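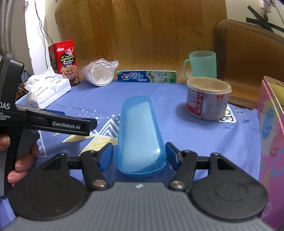 3.2 Where things end up on a shared table

I have always been a bit suspicious of studies that ask people how tidy they are. We all know the right answer, and we all give it. So for this part of the work I left the questionnaire in my bag and looked at tables instead, the ordinary sort where a mug and a packet of tissues and somebody's breakfast cereal live side by side for days on end. The one in Figure 4 is a good place to begin, with its patterned blue cloth, a Crest toothpaste box lying near the middle at the back and a mint-green mug standing at the back edge. Toothpaste and snacks would be kept well apart in any shop, and most of the people I spoke to told me they keep them well apart at home too (I am sure they mean it!). On the table they were neighbours, with a white package of tissues just in front of the snack box.

Figure 4. Mixed household goods on a cloth-covered table, with a translucent blue case at the front.

I should say what I mean by a neighbour. Two things are neighbours in this paper if you could pick them both up with one hand without shifting your feet, and if nothing taller stands between them. It's a homely sort of rule and I make no great claims for it, but it held up well when I tried it out at Jirkton, where the tables were long and narrow, and again at Menero, where they were small and everybody ate at them. Lindgren was harder. The tables there had a raised lip all the way round, and things got pushed up against it and stayed put, so that the edge filled up first and the middle was left for plates and elbows.

What I kept running into was the difference between things that stand and things that lie. A mug stands, more or less always, and people notice when it doesn't. A toothpaste box lies down because it is long and thin and falls over if you look at it sharply. Round tubs are the interesting ones, as they will do either. The clear container in Figure 4 is on its side with the white lid to the front, whereas the round tin with the clear lid is in front of the mug. I had started out by treating every tub on its side as a mess waiting to be put right, and I had to give that up quite early on. When I asked people at Menero to tidy a table in whatever way they liked, plenty of them left a tub lying down and carefully lined up everything else around it.

The tidying sessions themselves were short. Each household had 11 objects and as long as they wanted, and we did the whole thing twice, once before a meal and once after. I gave no hints about where the food should go. People talked while they worked, which I encouraged, and a fair bit of what they said was about crumbs. Cases and pencil boxes caused the most dithering. A long case with a rounded end has no obvious home among groceries, and it was often the last thing anyone touched, or else it was picked up first and held for the rest of the session while the other hand did the work.

Of the 50 tables in the full set, the Hisov ones are kept back for section 4, as they were cleared every evening and I don't think it's fair to mix them in with the others. Tables that only get a proper clear on a Thursday have had time to settle into their own habits, and those are the ones I compare next, starting with the things along the back edge.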